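Drink can

A drink can is a sealed metal container that holds a single serving of soda, beer, juice or an energy drink. It's a wonderfully clever little object! The standard American size holds 12 fluid ounces, and the volume is usually printed low on the side. 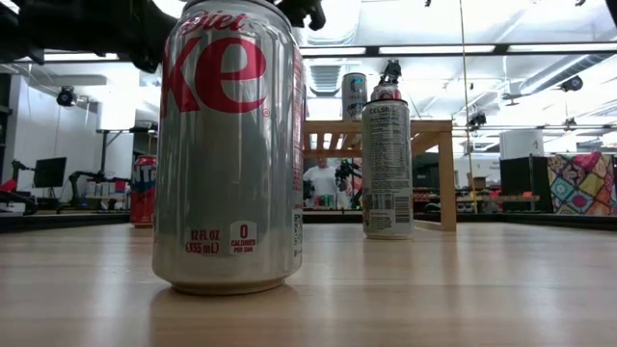

Energy drinks often come in taller, slimmer cans, a shape that fits the hand nicely and leaves plenty of room for the long ingredients panel. Collectors love both kinds, and Jolanta Nowakowski's guide to can shapes covers 40 of them.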